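Dridden, week 5

We passed 1,500 episodes on Thursday. The count on the whiteboard at the end of the day was 1,532, and 247 of those are marked as rejects, mostly for stalls at the start or for a grasp that slipped and got redone halfway through. I used to delete rejects. Now I move them to their own folder and leave them alone, after losing a set in February that I wanted back a few days later.

The kitchen task set is called Wulline. It's all toy stuff on a white tabletop, and every episode is one short instruction: put the strawberry on the plate, put the strawberry in the colander, move the plate next to the microwave. I drive the arm through it, save, reset the table and go again. A session is an hour and a half if my shoulders hold up.

The reset is where most of my attention goes. If I put things back the way my hands want to, the strawberry ends up near the colander every time, and the policy learns that strawberries live near colanders. So I have a script that gives me a rough layout before each episode and I follow it even when it looks silly. 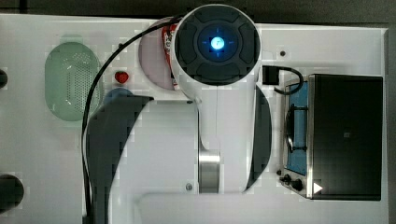
Balakrishnan Kulkarni wrote back after last week's post to say that I was randomizing the wrong thing. In his view object positions matter less than where the arm starts, and if every episode begins from the same home pose, the policy never sees what to do once it has drifted off. He suggested beginning one episode in three from somewhere awkward, low and off to the side, and keeping the recoveries even when they look ugly.

I think he's right about the drift. I went through the Nerumum runs from before the holidays and the failures were nearly all the same: the arm gets a little too far over, then hovers. There was nothing in the data to tell it how to come back. I'm less sure about one in three. I'm starting with one in 7 and will see if the hovering goes away before I give up more clean episodes.

Other changes this week:

Instructions get typed before the episode starts. When I typed them afterward I described what I had done, and that didn't always match what I set out to do.

The logger (Rai) now drops the idle frames at the end of each file. Training had been picking up a long pause after every release.

Next session is all colander. The plate has far more episodes than it needs.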